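Gripper trials: the gallery

Rima asked for a page of pictures to go with the trial notes, so this is it. I should say at the start that I was the one who voted against spending more time on hand-held grippers, and I still have my doubts. The sales talk says you carry the tool to wherever the job is, squeeze the handle, and your hand movements end up as something an arm can copy. Fine. What I wanted to know is how much of that survives a full shelf and things that go limp when you pick them up.

We compared two sets of fingers, the Tetel and the Irside, on the same handle. Rima Mahasneh ran the Tetel turns and wrote the score sheets. Roscoe Greenberg did the Irside ones and most of the complaining. I did the sums. Each set of fingers got 500 grasps, 1000 in all, and I don't think that's a big number, whatever the brochures say about testing with less.

A few ground rules, as people have already written in about them. A grasp counted if the thing came up and stayed up until it was put down on purpose. Slipping and being caught again was a miss. Dropping it in the right place by luck was also a miss, and yes, we argued over that one. Soft items were scored apart from hard ones, because mixing them makes any gripper look better than it is.

1. The soft things

Velvet pouch in the cabinet, pinched near the middle with the flap standing up. Pouches are my favourite test because they punish a lazy approach: take too little and you get a pinch of cloth, take too much and the fingers are pushing at everything behind it.
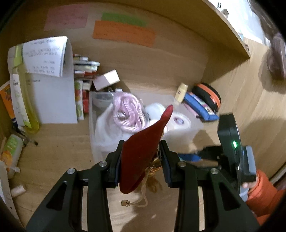 2. What the numbers did and didn't show

No pictures for this part, only my grumbles.

On hard items the two sets of fingers were too close to call. Roscoe thinks the Irside was ahead. He may be right, but the gap was smaller than the gap between his morning and afternoon scores, so I'm not printing a winner. On soft items the Tetel did better, and I would like to believe it, except that Rima had used it for most of June and Roscoe had only had the Irside for 7 days. Practice counts for a lot with these things. Until they swap over and do it all again I'd treat that result as a rumour.

The other worry is the person holding the handle. People tilt their wrist, lean in, wait a moment, nudge a thing straight before they close on it. They do it without noticing. An arm bolted to a bench can't always get its wrist round to the same angle, and when we fed the first recordings to our old Sundqvist arm it refused a good share of the cabinet ones as out of reach. The makers' guide has one paragraph on this and it's a cheerful one.

3. Cameras and the software

We used Vudeo to line up the recordings. It is quick and it mostly behaves, though it lost its place whenever the tool went deep into a cupboard and came out again. Of the 1000 recordings, 900 were good enough to keep. The rest went in the bin, and I'd want to see how many other groups throw away before I called that good or bad. Very few of them say.

A wide lens is a mixed blessing too. You get the whole shelf, which helps the software find its way about, but straight edges bend and small labels at the sides turn to mush. Roscoe wants to try a narrower one. I've said he can if he does the setting up again himself - it took us most of a day last time.

4. Still to do

Swap the operators over. Repeat the soft items with fresh fingertips. Try the Sundqvist on a lower stand so it can get at the cabinet shelf. Rima has the handle booked from 5th August and will add her own pictures to this page after that, with her own captions, which will be kinder than mine.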